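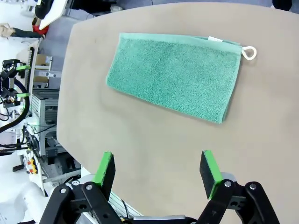
Home | Crime | Places | Random article

2019-12-20 – Ida Hagedorn

The Lammers break-in was a burglary at a farmhouse outside Tesville one night in January. It is remembered mainly for how badly it went for the burglar.

The intruder, Kieran Lambert, 26, forced a pantry window and became stuck in it at the hips. The owner, Sieglinde Fuchs, came down with an unloaded shotgun and a torch, and rang the police, who took some 169 minutes to cover 7 miles. She spent the wait telling him what windows cost.

Lambert pleaded guilty and was fined 700 pounds, plus the window. His lawyer, Julián Pastor, argued that his client had never fully entered the property – a point the magistrate called geometrically sound and legally useless.

Tesville has since argued over whether Fuchs should have had the gun out at all. She has declined to join in.

Related articles
Pruken post office robbery
Trespass law
Zdzisław Śliwiński (locksmith)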